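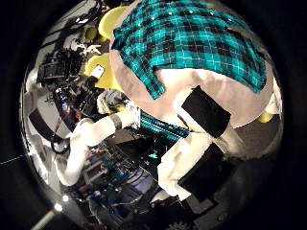

Hello again, and yes, I know, it has been a while. The garden has eaten me. July 2024 will go down in my diary as the month the rain wouldn't leave, and then it did leave, all at once, and I spent the evenings going up and down with cans because I'd let the water butt tap seize up over the winter and couldn't get a drop out of it.

Anyway! Tomatoes. I promised a tomato update in the last post and then didn't write one, so this is it, plus the hedge, plus the business with the pump.

I've got six plants in the lean-to this year, which is fewer than usual. I sowed far too many back in April, as I always do, and gave most of them away along the lane. The ones I kept are the small red ones I had seed from, and two of a big ribbed sort that Jailson Fontes gave me in a folded envelope with nothing written on it. He swears they'll be the size of a saucer. So far they are the size of a walnut and very green, but there are plenty of them, and I've had to tie the stems in three times because they keep flopping over the path. If you walk in there after a shower of rain you come out with yellow-green fingers and smelling like a tomato leaf until bedtime. I love it.

I did lose the bottom leaves on nearly everything. They went blotchy, then brown, and I had a bad couple of days thinking it was blight. It wasn't, or at any rate it hasn't gone any further. I took off every leaf up to the first truss, put the lot in the bin and not on the heap, and left the door propped open day and night. There's a lot more air moving about now. I should have done it in June.

Outside is a different story. The beans went in late and then the slugs had them, and I sowed again, and the slugs had those too. The third lot I started in pots on top of the coal bunker and didn't plant out until they were as long as my hand, and they've gone up the poles like anything. First flowers this week! Courgettes: two plants, too many courgettes, you don't need me to tell you. I've been grating them into everything. There is a soup I do with mint and a bit of rice that I could eat every day (and have been).

Now, the hedge. Those of you who have been reading since I moved to Nalludura will remember the hedge. When I got here it was taller than the kitchen roof and so thick that the back room was dark at noon. I've been taking it down a bit each year, and this summer I finally got the last stretch to where I can reach the top from the ground. It took me the best part of a fortnight, on and off, waiting for the blackbirds to be done with it first. My shoulders have opinions. But the light! I stood at the sink the morning after and could see right across to the chapel and the first houses at Mota, and there's a strip of ground along the foot of it that hasn't seen sun in years. It's dreadful soil, all roots and dust. I've thrown on what compost I had and I'm thinking foxgloves, or maybe just leaving it to see what turns up.

The cuttings made a heap you could have lost a cow in. Jailson Seixas came round with his shredder (two Jailsons on one lane, it causes no end of muddle with parcels) and we ran it all through over two afternoons, and I've got a lovely pile of chippings for the paths. He wouldn't take anything for it except courgettes, so that was me doubly pleased.

Which brings me to the pump. The well here is 82 feet down, according to the paper that came with the house, and the old pump had been making a noise like a bag of spoons since spring. I'd been ignoring it. Then one evening it stopped, with the squash drooping and me holding the end of a dead hose. I rang Firkico, who put the last one in before my time, and they wanted 500 for a new one and couldn't come for three weeks. So I rang Mestix, in town, and the lad there asked me to go and look at the pressure switch before I spent anything at all. I took the cover off (power off first, please!) and there was an entire ants' nest in it. Packed solid. I brushed them out with an old toothbrush, apologised to them, put the cover back, and off it went. It still makes the spoons noise, so I daresay I'll be paying somebody before Christmas, but it's running.

While I was down there I freed the tap on the water butt as well. Hot water from the kettle, a spanner, some bad language. The butt holds 300 litres and it was full to the brim, all that time, three steps from the lean-to. I'd rather not work out how many trips I made with the cans.

The fruit is mixed. No plums to speak of, the frost caught the blossom. The old apple by the gate is loaded and I've started thinning, though I'm too soft about it and always leave more than I should. Blackcurrants were marvellous. I made about 6 jars of jam and it set like a brick, so it's more of a slicing jam, but the flavour is there and it's very good with cheese. I had the last of the raspberries this morning standing up in my slippers.

Jobs for the next week or two, mostly so that I've written them down somewhere: sow spring cabbage, get the garlic out of the shed and plait it before it goes mouldy like last year's, cut back the lavender once the bees have finished, and find out what the thing is with purple stems that has come up in the middle of the leeks. I've asked both Jailsons. One says leave it and one says pull it out.

A couple of you asked about the seed swap. I've still got the peas (the tall ones, you'll need proper sticks) and loads of poppy seed to come once the heads rattle. Leave a comment with what you'd like and I'll put some by. I can't do any more of the beans, the slugs have had my spares.

Right, it's clouding over and there's washing on the line.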